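## 4. Fitting the Skudside draught strip to internal doors

This section covers the brush-type strip supplied with the Mevirska door kit. For rigid thresholds, see section 5. Read 4.1 in full before cutting anything, as the cut ends cannot be rejoined.

### 4.1 Before you start

The strip comes in a single coil of 2,000 mm. One coil does one door leaf along the bottom and leaves enough for a second narrow leaf. It does not cover the sides of the frame; use the foam profile from bag C for those.

You will need:

- the coil and carrier rail
- eight of the 300 series screws (bag B, zinc finish)
- a fine-toothed hacksaw
- a pencil, a steel rule and a small square
- a vacuum cleaner with a brush head

**Caution:** Do not fit the strip to a fire door. Cutting or drilling a fire door may void its rating. If the door carries a plug or label on the hinge edge, stop and ask the building owner.

**Note:** Doors to a room containing an open-flued appliance must keep their existing air gap. The same applies to any door undercut for a ventilation system.

### 4.2 Measuring the opening

1. Open and close the door several times. If it binds on the frame, correct the hinges first.
2. Close the door and measure the gap beneath it at both ends and at the centre. Write down all three values.
3. Take the largest value. The brush must reach the floor at this point and still bend freely at the smallest.
4. Measure the width of the leaf between its two edges, on the face that will carry the rail. Do not measure the frame opening.
5. Subtract 4 mm from the width. Mark this length on the rail.

Measure every doorway separately, including those that look alike. Two openings in the same room may differ by more than the brush can take up.

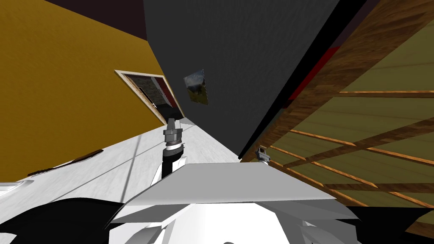
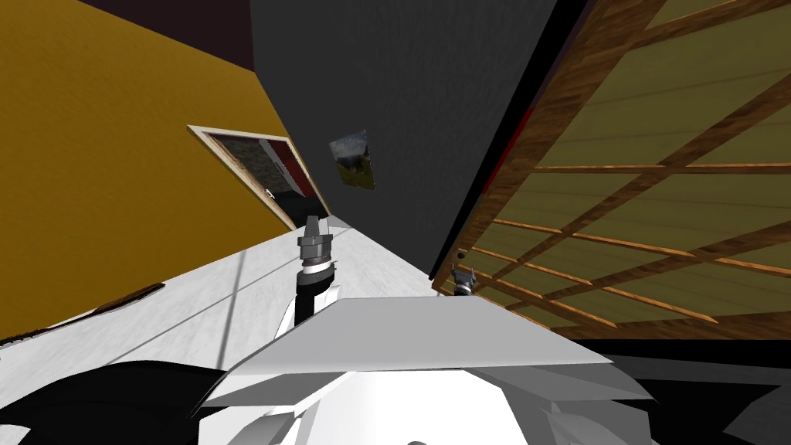

If the floor level changes between two adjoining rooms, fit the rail on the side with the higher floor. Where the floor falls away under the swing of the door, the brush will lift clear when the door is open. This has no effect on the seal.

### 4.3 Cutting the rail

1. Slide the brush out of the rail and set it aside.
2. Clamp the rail lightly, with scrap wood on both sides.
3. Cut at the mark and remove the burr with a file.
4. Slide the brush back in and trim it flush with sharp scissors.
5. Pinch the rail with pliers 5 mm from each end to stop the brush creeping.

**Note:** Rails marked Jonitz on the inner face are the older pattern, with round holes in place of slots. They allow no height adjustment after fixing. Set the height accurately at step 2 of 4.4.

### 4.4 Fixing

1. Close the door. Hold the rail against the face of the leaf.
2. Lower it until the brush touches the floor and bends slightly.
3. Mark the centre of each slot.
4. Drill pilot holes to a depth of 12 mm. Hollow-core doors need the wide-thread screws from bag D.
5. Drive the two end screws first and leave them half a turn loose.
6. Check the swing, adjust the height, then fit and tighten the remaining screws.

**Caution:** Do not use a power driver for final tightening. The slots distort easily.

### 4.5 Care

Vacuum the brush monthly while the heating is in use, starting in November. Replacement coils are ordered under part number 46 from the Mwakalinga parts counter. Queries on this section go to Peninah Odera, quoting the number printed on the rail.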